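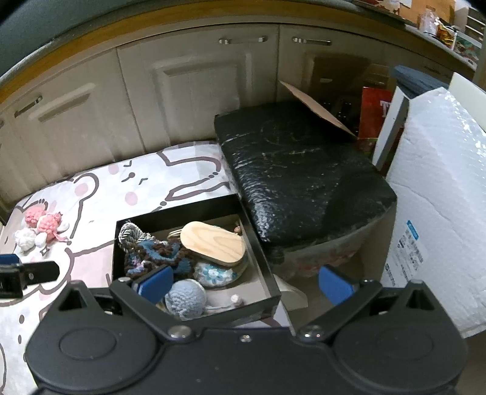 Figure 3. Crocheted items in an open black box on a floor mat printed with bunnies.

4.2 What families said about doing the worksheets at home

We turn now to the part of the study that we enjoyed the most, which was listening to parents and children talk about the daily math packet. As described in Section 3, the Trovalar program asks each child to finish one short packet a day, and to go back over any page that took longer than the target time. Of the 564 families who signed up, 301 stayed with the program through the end of August and filled out the closing survey, and it is their answers we draw on in this section. Readers should keep in mind that the families who left early may well have told us something different.

The first thing that stood out was how much the time of day mattered to people. Parents wrote at length about it, often filling the whole comment box and carrying on in the margin (we were glad they did!). Families who did the packet before school described it as a settled habit, a bit like brushing teeth, while those who left it until after dinner were far more likely to use words such as "battle" or "nagging." We had not asked about this directly in the pilot, and we are grateful to Ntombi Mofokeng, who read the pilot comments and urged us to add a question on it.

Children's own comments were shorter but every bit as helpful. Many of the younger ones liked the early packets because they were easy, and said so quite proudly. Older children were more divided. Some had begun work well ahead of their grade and loved the feeling of it, while others found the repeated pages dull and wished they could skip forward once they had a page right. One fourth grader wrote that she did not mind long division "as long as it is the same kind of long division as yesterday," and we have thought about that sentence a good deal since.

In all, the children turned in 2584 packets that could be scored. Scores on the Studon arithmetic check went up most for children who did a packet on nearly every school day, which fits what Van Wyk found with a smaller group and a different set of worksheets. We would be careful about reading too much into this, though, as the children who kept it up may have been the ones who liked math to begin with. The Bretano interest scale, which we gave only at the start, does not let us pull the two apart.

Parents also told us how they helped. Most sat nearby and checked the answers afterward, and a good many admitted that they had to relearn fractions along the way. We return to the question of parent help in Section 4.3, where we look at the scoring sheets they kept.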